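Notebook, 7 Sep 2022

Cool morning, and I had the good spot by the window, so I gave it over to the odds-and-ends box. I have been promising to do this since March, when we moved the big shelves and everything small that had no home went into whatever carton was nearest. Leonardo Longo has been asking for a proper write-up of how we sort small stuff, so I am going to ramble a bit and he can pull out what he needs.

The window ledge is still my favourite place to work. It is wide enough to spread out on, the light is kind, and with the pink fleece blanket down nothing skitters away when you put it down in a hurry. Small hard things on a painted ledge are a misery (ask me about the Lukberg screws some time). The fleece does shed a bit of fluff onto tape, so keep the tape roll off it. The two penguins stayed where they live, at the back against the glass. I thought about shifting them for the morning and then didn't have the heart, and they take up very little of the working area anyway. 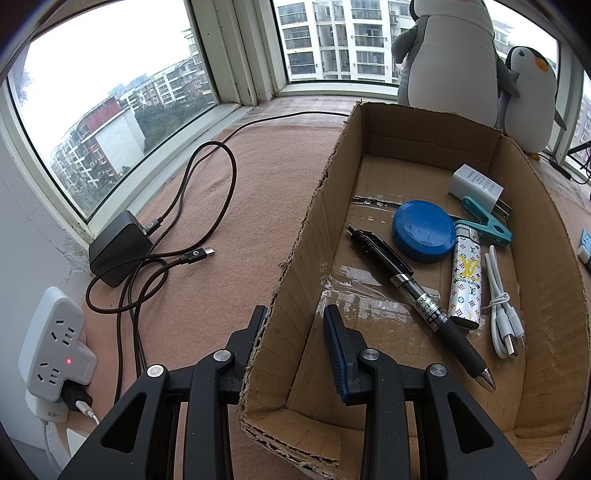 Household Sorting Workshop - Small Items Bench

The carton first. It has done long service and the top edges are torn and furry now, with bits of old clear packing tape still stuck across the floor of it. I used to pull that tape up every time, thinking it was untidy, and all I ever got for my trouble was a strip of brown paper coming up with it and a weaker bottom. Leave it alone, I say now, as long as the sticky side is down. If the sticky side is up, lay a scrap of paper over it, or the next person will be peeling a pen off the bottom and wondering what sort of outfit we run.

What goes in a box like this is always the same family of things. A clicky gel pen, a lighter with the LV monograms all over it, a round blue container with its lid on, a white wall charger, its friend the white USB cable in a coil, a teal clip. I am fond of this kind of mixture, I have to admit. You can't sort it by size, everything is more or less pocket-sized, and sorting by colour looks lovely for an afternoon and helps no one find a charger. I tried the Clutus method in March, with the little printed cards for every category, and spent more of the day writing cards than putting things away. Twelve cards for one carton! I still have them somewhere, in a carton.

So today I went back to sorting by where a thing would be wanted. Pens want to be near paper. Chargers want to be near a power point. Clips want to be near the washing, or near an open bag of rice, depending on the household, and I have given up having an opinion on which. The lighter goes up high in the lidded tin with the candles, and that one I do have an opinion on, please don't leave it in a mixed box with the door open to whoever wanders past.

Cables, then, which is what I really wanted to get down on paper. The rule on the bench is one cable, one coil, one tie. Make the loops about as long as your palm, cross them in the middle if the cable is willing, and tie it at the waist. A twist tie is plenty. I know the Pellegrini straps are nicer to handle and come in good colours, but they are bulky on a thin phone cable and they grab at the fleece, and I spend half my time pulling pink fluff out of them. Leave both ends where you can see them. The whole point of a tidy coil is that you can tell what plugs it has without undoing it, and a coil with its ends tucked away gets undone every single time.

Braided cables are a different animal. They don't like a tight bend and they spring back at you, so I leave them in a big lazy loop and put them away last. The one on the 65W adapter is like that, and I am leaving it plugged into its adapter too, as the pair of them get used together and there is no sense making someone go hunting for the other half. Same thought for the white charger and the white cable: coil the cable, but put them in the same bag. 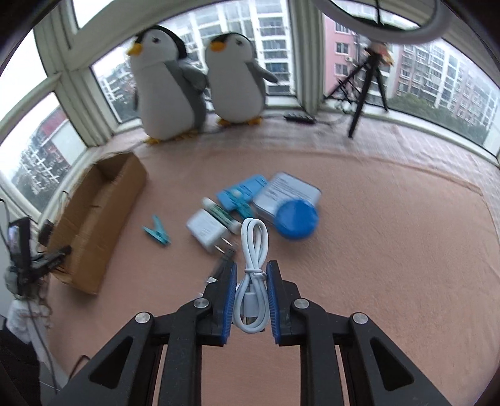 Prongs are the other nuisance. A wall charger with its pins out will scratch whatever it travels with and poke a hole through a thin bag by the end of the week. I have been rolling them in a bit of offcut cloth, or sliding the pins into a folded piece of card, and either is fine. Leonardo thinks we should buy the moulded caps from Dendomow. They are sold in boxes of 2,000, and I would like it noted here that I asked him, very politely, where he was planning to put the other 1,999.

Tubes and small boxes I keep together, lying flat, with the writing up. If it is a cream or a paste of any kind, check the cap before it goes in with anything electrical, and stand it in a cup if you are at all suspicious of it. Little lidded pots the same. Give the lid a turn, even when it looks shut.

Clips and pegs can go in loose, they look after themselves.

Things to fix before next time:

The label number for this carton is 723 on the shelf list but there is no 723 on the carton itself. Write it on two sides, low down, well away from the torn edge.

A new carton would be sensible. I'd like one a bit shallower, with flaps, so it can be tipped on its side and emptied forwards without everything arriving at once.

The black cables want a session of their own. I looked at them, they looked at me, and I made a cup of tea. Allow a whole morning and bring more twist ties, we are down to the last 5 in the jar.

Wash the fleece. Cold, on its own, and shake it outside first.

Leonardo, if you are reading this before I see you, the good scissors are in my drawer and I would love them back there afterwards.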